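Frequently Asked Questions

Do you really answer these yourself?
I do! Pusteo is just me, a spare bedroom full of boxes and a very slow label printer. If I take a day or two to write back, I'm probably taping something shut.

What comes in a tea box?
Four loose teas, 60 grams of each, plus a card with steeping times. The May box is always greens, so if green tea tastes like lawn to you (it does to my sister), skip that month and I'll move your payment along.

How many cups will I get?
I get 80 or so out of a box, but I like mine weak. If you drink it dark and strong, plan on fewer.

Can I pick my own teas?
Yes, from the Jangate list. There are 192 teas on there right now and I've tried every one, including the smoky one that made my curtains smell for a week. Write your picks in the notes at checkout.

Why is the Sasaki blend sold out again?
I know, I know! I mix it in small batches and it goes fast. Put your email on the waiting list and you'll hear before anyone else does.

My tea came out bitter. What did I do?
Most likely the water was too hot. Let the kettle sit for a few minutes with the lid off, then pour. Try a shorter steep too – two minutes is plenty for most greens.

How should I store it?
Keep it in a tin with a tight lid, away from the stove and away from your coffee. Please don't put it in the fridge, it picks up every smell in there.

Can I rinse the leaves down the sink?
Please don't, they clump. I tip mine into the compost, and the roses seem happy.

Which cup should I use?
Whatever you've got. I have a few fancy ones and I still reach for the chipped mug.

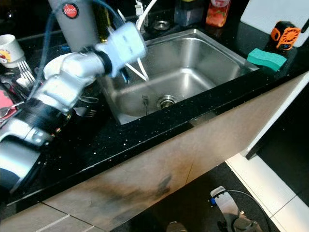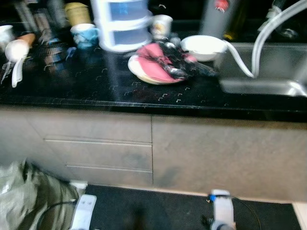
At the kitchen sink, and cups on the speckled stone counter

Do you ship overseas?
Not yet. Canada is next, as soon as I figure out the forms.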